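Rollard Community Forum > Local Politics > Candidate flyers and the Ward 2 by-election

Started by northbank_ken, July 2019

Got my third flyer this week from the Antwi campaign, all of them glossy and all of them saying the same thing about parking on the main street. Has anyone worked out where he stands on the rates increase? I went to the website and there's a photo gallery and a donate button and one paragraph on "fresh leadership". I don't mind the bloke but I'd like to know what I'm voting for.

Also counted four corflutes on the one roundabout. I thought there was a limit.

tessellate
There is a limit, but it's per property and the roundabout is council land, so technically none of them should be there. Ring the council and they'll take them down. They did it in February when the netball club put theirs up.

On rates, he told the residents' meeting he'd "look at everything". Take that how you like.

M_Dunphy
He said a bit more than that. He said he'd vote against the increase unless the library hours were put back. I was sitting in the second row. People keep saying he has no policies because they don't turn up to the meetings where he talks about them.

northbank_ken
I work nights, Dunphy. If it's a policy it can go on the flyer.

sawsan_azar
Sawsan Azar here, posting under my own name as I'm handing out for Araba Agbeko and people should know that. Her position on rates is on the second page of her letter: keep the increase, but phase it over two years and exempt pensioners from the first one. You might not agree with it, but it's written down.

She's also the only one of the candidates who has put her donors on her website. The biggest is $1,000 from her brother-in-law.

gumnut77
The letter is very long, Sawsan. My mum gave up halfway down the first page.

I think Antwi is going to walk it regardless. He's on the back of the bus, he's on the fence at the oval, he's at the bakery on Saturday mornings. Agbeko has knocked on doors and that's good, but I couldn't pick her out in the street and I've lived here 30 years.

M_Dunphy
Agree with gumnut on that. By-elections have a rotten turnout and the name people recognise gets up.

wattle_and_dob
Turnout at the last one was some 2,000 votes and it was decided on preferences, so I wouldn't be calling it yet. The independent who ran third had more say in the result than either of the front two. Has anyone seen a how-to-vote card for this time round?

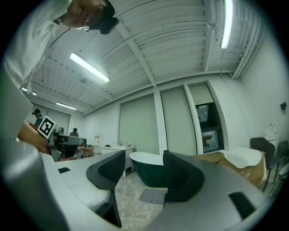

Headset and marker

tessellate
Nice one wattle. No cards yet that I've seen. They usually turn up at the early voting centre on the first morning.

northbank_ken
Does anyone know who paid for the bus ad? It has "authorised by" on it and then print so small I'd need a ladder.

tessellate
Heltora, I think. They're the ones who want to build behind the station. It was mentioned in the local paper's letters page, so have a grain of salt handy.

M_Dunphy
That's a rumour and you shouldn't be repeating it. The bus ad was booked through Urnumix, who do signage for everybody in town, including the footy club and the council itself. Anyone can ask the campaign for the invoice.

sawsan_azar
Has anyone asked? If Mr Antwi published his donors before the vote, as Araba has, we wouldn't need to be guessing. The law only makes him do it afterwards.

M_Dunphy
Then he's following the law.

gumnut77
Both of those can be true.

northbank_ken
I've emailed his office with two questions, the rates and the bus. Will post whatever comes back. Also rang council about the roundabout and was told a ranger will have a look on Monday.

wattle_and_dob
Early voting is at the old band hall this time, not the school. Parking is around the back off the laneway, and there's a ramp on that side if you're bringing someone who needs it.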